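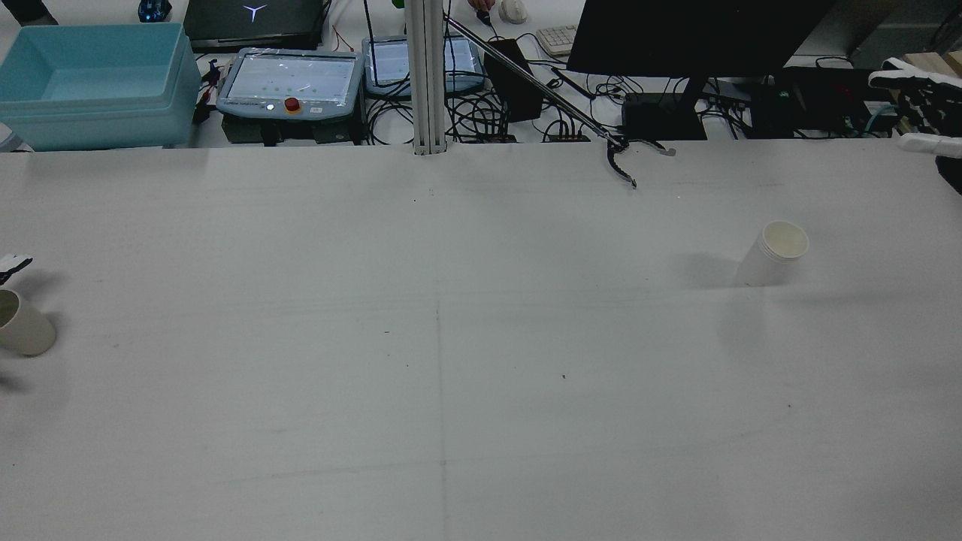
Figura 1. Dos vasos de papel blanco sobre la mesa de trabajo, uno de ellos inclinado.

Cuando empezamos en marzo el proyecto Dolton, la verdad es que ninguno de nosotros imaginaba el cariño que se le puede coger a un vaso de papel (¡y a una mesa blanca!). Queríamos estudiar cómo se recoge y se ordena una mesa compartida después de un descanso, y elegimos el vaso por ser ligero, barato y fácil de volcar. Durante 7 semanas anotamos 436 recogidas, con pausas de 45 minutos entre tandas, y fuimos apuntando con paciencia dónde quedaba cada vaso y en qué postura. Los del borde fueron, con diferencia, los que más trabajo nos dieron al apilar.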